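Planifier sans modèle du tissu : notes de présentation
Version longue, à garder sous les yeux. Prévoir 9 diapositives, questions à la fin.
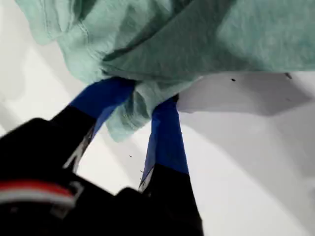
Diapo 1. Commencer par le problème de planification. Un planificateur classique suppose qu'on connaît la forme de l'objet saisi et qu'elle ne change pas pendant le trajet. Avec du textile, les deux hypothèses tombent dès la fermeture des doigts. Montrer le pli qui pend entre les deux doigts et descend plus bas que les bouts en ruban bleu : il recouvre en partie le côté intérieur du doigt droit, donc le masque de segmentation perd une portion du doigt à cet endroit. Dans Hirnine, c'est ce cas qui nous a obligés à revoir le module de perception. Laisser l'image affichée pendant toute l'explication.

Diapo 2. Architecture. Trois processus : perception, planification, contrôle. Ils échangent par messages horodatés, sans mémoire partagée. Dire que Hirnine est le nom de l'ensemble et Plollden celui du planificateur seul, la confusion revient à chaque présentation. Ne pas détailler le format des messages, renvoyer à l'annexe.

Diapo 3. Perception. On segmente le tissu et les doigts séparément. La couleur du ruban sert de repère, ce qui marche bien sur un tissu vert pâle et beaucoup moins bien sur un tissu bleu. Le dire avant qu'on pose la question. Quand un doigt est masqué, on reprend sa position par la cinématique directe et on marque la mesure comme estimée. Le planificateur lui donne alors un poids plus faible.

Diapo 4. Représentation. Pas de maillage complet. On garde le contour visible, le point de pincement et une liste de plis candidats. Nous avons essayé le maillage pendant tout le printemps : le recalage prenait trop de temps et divergeait dès que deux couches se touchaient. Passer vite, montrer seulement la courbe.

Diapo 5. Planification. Plollden cherche une suite de gestes courts : saisir, lever, déplacer, poser. Horizon de 2 gestes, puis nouvelle observation. Insister sur ce choix. Au-delà, l'incertitude sur la forme rend la fin du plan inutilisable et on paie le calcul pour rien. Quelqu'un demandera pourquoi ne pas apprendre directement la politique. Réponse : on le fait pour le choix du point de saisie, pas pour l'enchaînement, que l'on veut pouvoir relire.

Diapo 6. Contrôle. Commande en impédance pendant la levée, en position pour le reste. Le passage de l'une à l'autre produisait un à-coup. Corrigé en recopiant la consigne courante au moment de la bascule. Correction de trois lignes, trouvée après deux semaines. Faire une pause ici, c'est la partie que les gens notent.

Diapo 7. Essais. Série de 113 saisies menée à Bokstead, toutes rejouables à partir des journaux. On classe les échecs en trois familles : aucune couche saisie, plusieurs couches saisies, glissement pendant le transport. La deuxième domine. Présenter le tableau tel quel et rappeler que les conditions d'éclairage n'étaient pas contrôlées. Les ombres portées de la pince déplacent parfois le contour détecté ; la correction est en cours.

Diapo 8. Outillage. Doãn est notre outil de relecture. Il aligne les images, les messages et l'état du planificateur sur une même ligne de temps. Démonstration enregistrée, ne pas la lancer en direct. Montrer le retour en arrière image par image, puis le filtre sur les mesures estimées. Plus de 11 défauts ont été trouvés de cette façon, la plupart dans l'horodatage.

Si le temps manque, sauter la diapo 4 et garder celle-ci.

Diapo 9. Suite des travaux. Détection des couches multiples avant la levée, en pinçant légèrement puis en mesurant l'écartement des doigts. Remplacement du repère de couleur par un suivi géométrique. Séparation de Plollden en bibliothèque autonome, avec une version prévue en avril.

Questions probables :
Fréquence de la boucle de planification : elle n'est pas fixe, un plan par geste.
Deux bras : non pris en charge, l'interface le permettrait.
Données : les journaux seront fournis avec la bibliothèque, sans les images brutes.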